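How to choose the initial capacity of an ArrayList in Java

In this tutorial we will look at how an ArrayList grows, and when it is useful to give it a starting size. I assume you already know how to add and read elements.

Inside every ArrayList there is a normal array. When you write

List<String> names = new ArrayList<>();

the list begins with an empty array, and the first add() makes room for ten elements. When this room is full, Java creates a bigger array and copies all old elements into it. The new array is one and a half times the old one.
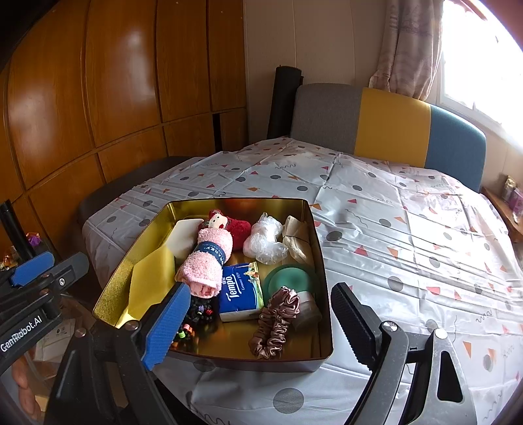
If you know the number of elements before, you can pass it to the constructor:

List<String> names = new ArrayList<>(905);

Please note that this does not change size(). The list is still empty, and names.get(0) will throw IndexOutOfBoundsException. Many beginners make this mistake, I did it also.

In my small project Flultex I read 905 rows from a text file. I used the constructor above and then this loop:

for (String row : rows) {
 names.add(row);
}

With this change no copy of the inner array was needed during the loop.
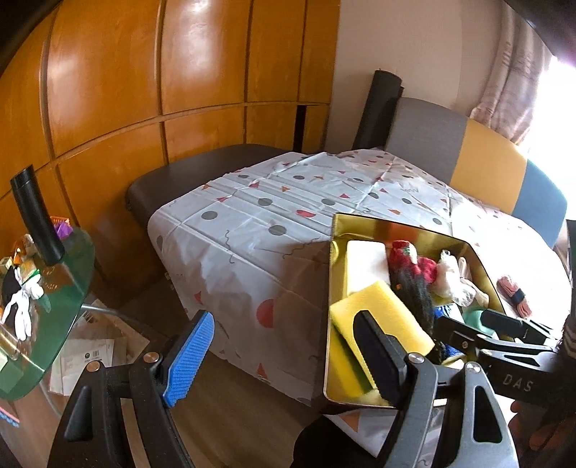 The opposite problem is a list with too much room. Suppose you reserve 905 places and only 124 rows pass your filter. The inner array keeps its full length. Think of an open metal tin with four walls: its walls stay where they are, if you put in one sponge or ten. To make the array smaller, the class has a method for this:

ArrayList<String> names = new ArrayList<>(905);
// add the rows
names.trimToSize();

The variable must have the type ArrayList here - the List interface does not know trimToSize().

For short lists, let us say 16 or 50 elements, I leave the constructor empty. The code is easier to read and I could not measure any difference.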